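3.2 Packing station and item layout

The unpacking and repacking of small retail electronics was studied at the Madbridge site on a table assembled from two rectangular panels. The panels were pushed together along their long edges, which leaves a seam across the working surface. Earlier trials in June had shown that flat boxes can catch on such a seam when they are slid, and the working area was therefore kept to the near panel.

The far panel served as storage. Tape, scissors and a smartphone box were set out there in a fixed order, following the Umeck layout — consumables in the center, cutting tools to the right. The layout was not changed between sessions. Each session comprised 300 handling steps, divided into four blocks, with a pause after each block for resetting the items.

Smartphone boxes are a demanding case for repacking. The lid fits closely over the base, and a small error in angle is enough to jam it. The phone must also be seated in its tray before the lid is replaced. Figure 2 shows boxes and an unboxed phone on the near panel.

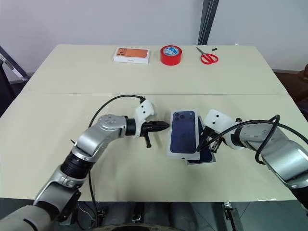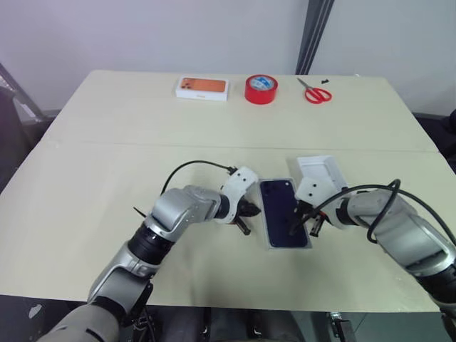 Figure 2. Smartphone packaging and a phone in a clear plastic tray, with tape and scissors along the far edge of the table.

Seating errors were scored on the Driltard scale, which runs from zero to seven. A score of two or lower was accepted as correctly packed. Lid alignment was scored separately, using the procedure given in Section 3.4, and the two scores were not combined. Items that fell from the table were recorded as lost and excluded from the alignment scores — they remain in the totals for handling steps.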